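Uvard Two-Finger Gripper Kit: a long review for people with a short budget

Posted 10 September 2020 in Equipment Reviews

I have been putting off this review because I wanted to live with the kit long enough to have opinions that weren't just the happy glow of opening boxes. I've now had it on the bench for 8 months, which seems fair, and since several of you have written to ask whether it's the right first purchase for a school club or a small shop, I'd better get on with it.

First, what we're talking about. Uvard sells a small electric gripper with two black fingers, the mounting bracket to hang it off a light arm, a little camera that sits at the wrist, a power supply, and a bundle of cables. They call it the starter kit. It does not come with an arm, and I'd like you to read that sentence twice, because the product page shows it on an arm in every single shot and I know of at least one club that placed the order thinking they were getting the lot. Mine went on an Ulteo bench arm I already had. If you don't own an arm, then this is the small end of your spending, and you should plan the whole purchase together before you fall in love with any one part of it.

The price when I bought was $450. For that money I was expecting something a bit toylike, and I was pleasantly wrong. The fingers are stiff, the screws are proper screws that take a proper driver, and the pads come off and go back on without any swearing. I've swapped pads more often than I'd like to admit (I fuss) and the threads are still good. The manual is thin but it's written by somebody who had clearly put one of these together, and I mean that as high praise.

Now for the grabbing, which is why we're all here. My test for any gripper is a very humble one. I go through the house and pick up things of different shapes and weights, put them on the table, and see how the fingers get along with them. I don't use the fancy calibrated blocks. They cost real money, and a puzzle cube from the toy drawer will teach you nearly as much. Cardboard boxes are the other thing I always include, partly because they dent, and a dent tells you right away that your grip force is set too high. Something small and light goes in last, for the days when everything has been too easy.

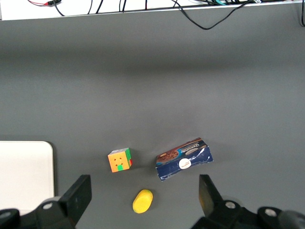 Reviewed by the bench editor
Equipment and budgets, Teixeira Workshop Notes

The Rubik's cube is the friendly one. It has flat sides, it's a sensible size, and there's a bit of weight to keep it where you put it. As long as you come in square to a face, the Uvard takes hold nicely and keeps hold. Come in crooked and it will try to turn the cube for you, with mixed results. I've had a layer twist in the fingers more than once, so keep your approach lined up and you'll be fine.

The cookie box is harder, and it's the one I'd tell a buyer to think about. A box lying flat at an angle asks you to turn the wrist before you close, and it also asks whether your fingers open wide enough in the first place. With this kit you go for the narrow direction and leave the long one alone. If most of what you plan to handle is boxes, measure them before you order — really get the ruler out — and compare that with the opening in the spec sheet. Uvard will sell you longer fingers, but they're extra, and they were out of stock for a good part of the spring. My own box has creases and crumpled edges these days, and I still use it, but for force settings I'd start with a crisp one so that you can tell a new dent from an old one.

Then there's the little yellow oval. Small things low on the table are where cheap grippers tend to give up, since the finger tips have to get right down near the surface without scraping it. The Uvard does this better than I'd hoped. You do have to set your table height with care, and you'll want to do it again any time you move the arm. I keep a note of the number taped inside the cupboard door, and I still forget.

The wrist camera deserves a paragraph of its own, because it was the part I'd have skipped if they'd let me. I'm glad they didn't. Having both fingers in view along with whatever lies between them makes lining up so much easier, especially if you're teaching somebody who has never driven an arm before. The picture is soft in poor light, and you should know that it also sees everything else within reach of your bench. Mine looks straight across the gray tabletop to a white shelf with a tangle of black cable over it, and one of those cables hangs down in a great loop above the table. If you plan to have software pick objects out of the picture, put cable clips on your shopping list now. They cost next to nothing and I never seem to have bought enough.

That brings me to the real subject, budgeting, so do bear with me. The kit price is the easy number. What catches people is the pile of small things that come after it. I kept my receipts this time, and on top of the kit I spent $61 on extras: spare finger pads, a longer cable for the camera, a strip of cable clips, and a mat I ended up not using. That isn't a terrible sum, but a club that has raised exactly the price of the kit will feel it. I'd put those extras into the first request. Going back for a second helping is always harder than asking once, at least it has been everywhere I've worked.

Spend a little thought on the table, too. A matte gray top has been very kind to me. It doesn't throw glare back at the camera, and both bright things and dark things show up well against it. Scuffs do show, but only a few, and they're faint enough that I've stopped caring. I'd had my eye on a shiny white top before that, and I'm glad I was talked out of it. Please don't buy a special bench for this, whatever the catalogs say. If you have a steady table with a plain, dull surface, you have your bench.

I also had the Zurkach gripper on loan for 3 weeks, and lots of you have asked how the two compare. The Zurkach is quieter and opens wider, and its software is nicer to look at. It also costs over twice as much by the time you've added a camera, which they sell separately. For a workshop that means to run every day, I'd lean that way. For a club that meets after school, or for somebody like me who potters, the difference would be better spent on the arm.

A few grumbles, so that you don't think I've been bought. The power supply has a short lead, and mine spent its first week balanced on a stack of books. The finger pads pick up dust, and a dusty pad will let go of smooth cardboard when you least want it to, so wipe them down before each session. The setup program insists on an update whenever it can find the internet, and one of those updates put my force setting back to the factory value, which the cookie box did not enjoy. Write your settings down on paper. And the support people are very kind but slow, so if you have a deadline, order well ahead of it. For anything that has to be running in November, I'd place the order this month and sleep better.

Would I buy it again? Yes, I would, and with a lighter heart than the first time. It's a sturdy, sensible little gripper that does the ordinary jobs well and puts up with beginners. If your list is mostly small, solid things, go ahead. If it's mostly big boxes, price the longer fingers first and ask Uvard for a ship date in writing.

I'm planning to try the soft pads next, and I'll add a note at the bottom of this page when they come.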